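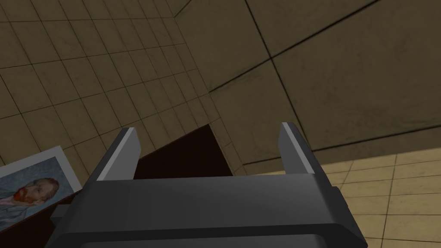
**Thread: Storar units on nights, what happens to the kitchen hands?**

**gantry_77**

Clellwood goes to the new rota in July. The two-arm units take over clearing and putting away in the serveries, starting with Drakby. Every task is run in the simulator first and signed off by someone who does that job by hand. I have done 13 sign-offs so far. Paid at my normal grade.

Has anyone else had their job description rewritten around this? Mine now says "task reviewer" for 60 per cent of the shift.

**pmhollis**

Ours was rewritten last year. Check the wording on lifting. The machine took the light items and we kept the stockpots, so the average load per person went up.

**H_Kashyap**

Harish Kashyap, integration side at Rastogi. The lifting split is set by the site and can be changed. Payload is a separate limit. Send me the task list and I will mark which items are within it.

**pmhollis**

It can be changed on paper. We asked in writing and the split stayed where it was.

**gantry_77**

One from the counter set. Left gripper is over the edge of the worktop, right one is open with the fingers up. Bottle, greens and a thin utensil are all on the same surface. My question as reviewer is the order: I would move the utensil before anything else, and the task sheet has no field for order.

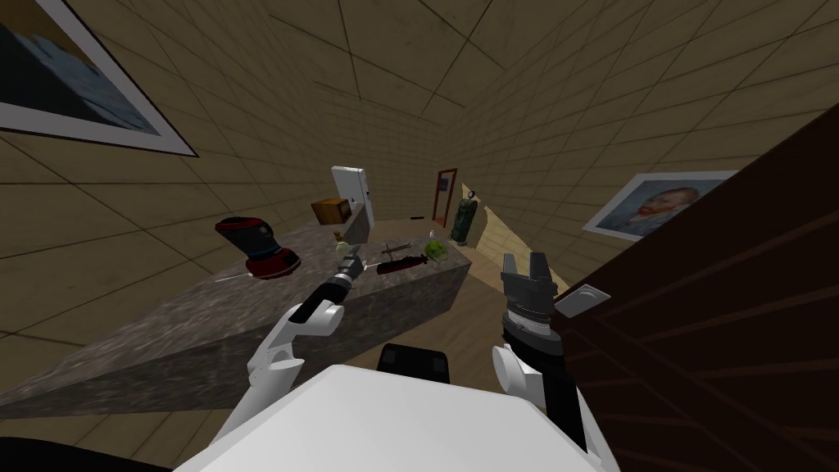

### Replies, page 2

**H_Kashyap**

Order goes in the notes field. It is read by the planner team, not by the planner.

**brinewell**

Then it is unpaid process design. A reviewer passes or fails a run. Writing the sequence is a supervisor's duty under our agreement.

**gantry_77**

I disagree. I would sooner write it than clear up after it. The grade is wrong, I accept that.

**brinewell**

Raise the grade before you fill in the field. Ours had 927 notes logged before anyone asked who was writing them.

**pmhollis**

Seconded. Also ask who covers the servery when a unit stops mid-task. On our site it is whoever is nearest, and the reviewer hours are not adjusted.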